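엘콤 공유작업실 공용 테이블·선반 정기 점검표 (10월분)

점검 구역: 2층 공용실, 큰 흰색 테이블과 벽 선반, 보관함
점검: 오르텐시아 사아베드라
확인: 타데오 피게로아
시작 시각: 오전 9시 20분

이번 달도 점검표를 들고 한 바퀴 돌았습니다! 지난달보다 코멘트가 길어졌는데, 테이블을 새로 들인 뒤 첫 정기 점검이라 적고 싶은 게 많았습니다. 표시는 늘 쓰던 대로 '양호', '관찰', '조치' 세 가지입니다. '관찰'은 다음 달에 다시 보면 되고, '조치'는 이번 금요일까지 끝냅니다.

1. 테이블 상판

1-1. 상판 표면 긁힘, 패임
결과: 양호
코멘트: 손바닥으로 끝에서 끝까지 쓸어 봤는데 걸리는 데가 없습니다. 무광이라 빛이 번들거리지 않고, 작업할 때 눈이 정말 편해요. 예전 테이블은 오후만 되면 창 쪽 자리를 다들 피했잖아요. 이제 그 자리가 제일 먼저 찹니다.

1-2. 모서리 마감
결과: 양호
코멘트: 제가 이번 점검에서 제일 좋아한 항목! 모서리가 둥글게 돌아가 있어서 지나가다 허벅지를 찍어도 멍이 안 듭니다(직접 시험했습니다, 의도한 건 아니고요). 둘레를 따라 손끝으로 한 번, 마른 천으로 한 번 훑어서 올이 걸리는지 봤고 한 군데도 걸리지 않았습니다. 천으로 훑는 방법은 카탈리나 이바라가 알려 준 건데, 손으로 못 느끼는 거스러미까지 잡아내니 다음 점검자도 꼭 써 보세요.

1-3. 얼룩, 착색
결과: 관찰
코멘트: 출입문 쪽 끝에 아주 옅은 커피 자국. 미지근한 물과 중성세제로 한 번 닦아 거의 빠졌습니다. 연마제가 든 세제는 쓰지 마세요. 무광 표면은 문지른 자리만 반들반들해지고, 그건 되돌릴 수가 없습니다.

1-4. 흔들림
결과: 조치
코멘트: 창 쪽 다리 하나가 살짝 뜹니다. 팔꿈치를 대고 글씨를 쓰면 느껴지는 정도. 조절발을 반 바퀴 돌리니 잡혔는데, 물건을 올리고 나니 다시 미세하게 움직였습니다. 수평계를 가져와서 네 다리를 같이 맞추는 게 맞겠습니다. 타데오가 금요일 오전에 하기로 했습니다.

1-5. 상판 고정 나사
결과: 양호
코멘트: 아래로 기어 들어가서 전부 돌려 봤습니다. 풀린 것 없음. 들어간 김에 껌도 한 개 발견해서 떼어 냈습니다.

2. 테이블 위에 놓인 물건

2-1. 가장자리에서 떨어진 거리
결과: 양호
코멘트: 상자든 공구든 가장자리에서 손 한 뼘 안쪽. 지난달에 바닥으로 떨어진 물건이 하나도 없었습니다. 와, 처음이에요! 이 규칙은 계속 갑시다.

2-2. 보관 상자의 위치
결과: 양호
코멘트: 베이지색 상자는 테이블 위에 그대로 두기로 했습니다. 흰 상판 위에서 색이 바로 구분되니 서류를 펼치다가 밀어 버릴 일도 적습니다. 흰 상자였다면 아마 벌써 몇 번은 쳤을 거예요. 따뜻한 색이라 방 분위기도 살고요.
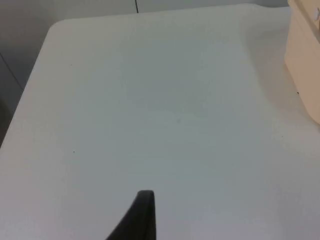
베네딕타 누추가는 점검표 초안을 읽고 모서리보다 그늘이 더 신경 쓰인다고 했다. 흰 상판은 밝은 쪽과 그늘진 쪽의 차이가 커서, 그늘 쪽에 흘린 물이나 투명 테이프 조각은 서서 내려다보면 안 보인다는 것이다. 그러니 닦을 때 한 번은 허리를 숙여 옆에서 비스듬히 봐야 하고, 점검표에도 그 칸을 넣어 달라고 했다.

좋은 지적이라 바로 넣었습니다. 아래 2-3이 새 항목입니다.

2-3. 그늘진 부분의 물기와 작은 조각 (신설)
결과: 관찰
코멘트: 시킨 대로 허리를 숙이고 봤더니 투명 테이프 조각이 두 개 나왔습니다. 서서 볼 때는 전혀 몰랐어요. 이 방법 정말 괜찮습니다! 휴대전화 손전등을 상판과 나란히 비추면 더 잘 보입니다. 물기는 없었습니다.

2-4. 날이 있는 도구
결과: 양호
코멘트: 칼과 가위는 모두 닫힌 상태로 서랍에 있었습니다. 날 교체 기록도 채워져 있습니다.

2-5. 열이 나는 도구
결과: 조치
코멘트: 글루건 받침이 사라졌습니다. 찾을 때까지 글루건은 사용 중지. 흰 상판은 열에 닿으면 누렇게 뜨니까 이건 예외 없이 지켜 주세요. 받침을 보신 분은 입구 게시판에 적어 주시면 제가 달려가겠습니다.

3. 벽 선반과 보관함

3-1. 선반 고정
결과: 양호
코멘트: 니르키스 선반은 여전히 든든합니다. 양손으로 앞으로 당겨 봐도 꿈쩍하지 않습니다. 벽 앵커 덮개 하나가 빠져 있어서 다시 끼웠습니다.

3-2. 무게 배분
결과: 관찰
코멘트: 종이 묶음이 맨 위 칸에 올라가 있었습니다. 무거운 것은 아래로! 이번에는 제가 내렸습니다. 맨 위 칸은 빈 상자와 천 종류만 쓰는 걸로 합의했던 기억이 있는데, 라벨을 안 붙여서 그런 것 같아요. 미즈노 히나타가 라벨을 만들어 오기로 했습니다.

3-3. 비품 번호 확인
결과: 양호
코멘트: 대장에 올라 있는 비품은 174점이고 전부 제자리에서 번호까지 맞았습니다. 점검 시작한 뒤로 하나도 안 빠진 건 이번이 처음입니다. 다들 반납 칸을 열심히 적어 준 덕분이에요. 정말 고맙습니다!

3-4. 보관함 경첩과 뚜껑
결과: 관찰
코멘트: 롤럼 보관함 가운데 칸 뚜껑이 끝까지 안 열립니다. 억지로 젖히지 말고 세운 상태로 쓰세요. 경첩에 기름을 한 방울 넣었고 조금 부드러워졌는데, 다음 달에 다시 보겠습니다.

4. 바닥과 통로

4-1. 테이블 둘레 통로 폭
결과: 양호
코멘트: 가장 좁은 곳이 100cm. 두 사람이 몸을 옆으로 틀지 않고 지나갑니다. 의자를 안으로 밀어 넣었을 때 기준이니 일어날 때 꼭 밀어 넣어 주세요.

4-2. 전선
결과: 조치
코멘트: 연장선 하나가 통로를 가로지르고 있었습니다. 벽을 따라 다시 돌리고 집게로 잡았습니다. 집게가 두 개 모자라서 임시로 면테이프를 썼고, 케사다 철물점에 주문을 넣어 두었습니다. 도착하면 바로 교체합니다.

4-3. 미끄럼
결과: 양호
코멘트: 싱크대 앞 매트 뒷면까지 확인. 가장자리가 말려 올라온 곳 없음.

4-4. 비상구 앞
결과: 양호
코멘트: 비어 있습니다. 지난달에는 접이식 의자가 기대어 있었는데 이번에는 깨끗했어요. 문도 밀어서 열어 봤고 한 번에 열렸습니다.

5. 조명과 환기

5-1. 천장등
결과: 관찰
코멘트: 안쪽 등 하나가 켤 때 두세 번 깜박이고 나서 들어옵니다. 지금은 쓸 만하지만 여분 등을 하나 챙겨 두겠습니다.

5-2. 테이블 위 밝기
결과: 관찰
코멘트: 베네딕타의 의견을 듣고 스탠드를 이리저리 옮겨 봤습니다. 낮은 위치에서 옆으로 비추니 그늘이 훨씬 옅어지네요. 다만 맞은편에 앉은 사람 눈에 바로 들어와서, 갓이 깊은 스탠드로 바꿔 보고 다시 적겠습니다. 이거 실험하는 거 은근히 재미있습니다.

5-3. 환기창
결과: 양호
코멘트: 손잡이 두 개 모두 부드럽게 돌아갑니다. 방충망 찢어진 곳 없음.

이번 금요일까지 할 일

테이블 다리 수평 맞추기: 타데오
글루건 받침 찾기, 못 찾으면 새로 구입: 오르텐시아
전선 집게 교체: 도착하는 대로 오르텐시아
선반 라벨: 히나타

점검자 추가 메모

테이블 청소는 마른 천, 젖은 천, 다시 마른 천 순서입니다. 젖은 천만 쓰고 끝내면 물자국이 남고, 그 위에 종이를 올리면 종이가 웁니다. 카탈리나가 수채화 용지 한 장을 그렇게 잃었습니다. 천은 창가 고리에 걸린 파란 것을 쓰시고, 싱크대 옆 회색 천은 바닥용이니 헷갈리지 마세요.

다음 점검 때는 2-3을 제일 먼저 해 보려고 합니다. 아침에는 빛이 낮게 들어와서 손전등 없이도 보일 것 같아요. 같이 돌아보실 분은 오전 9시까지 공용실로 오세요. 점검표 여분은 입구 서류철 두 번째 칸에 있습니다.

확인란: 타데오 피게로아, 1-4와 4-2 재확인 후 서명 예정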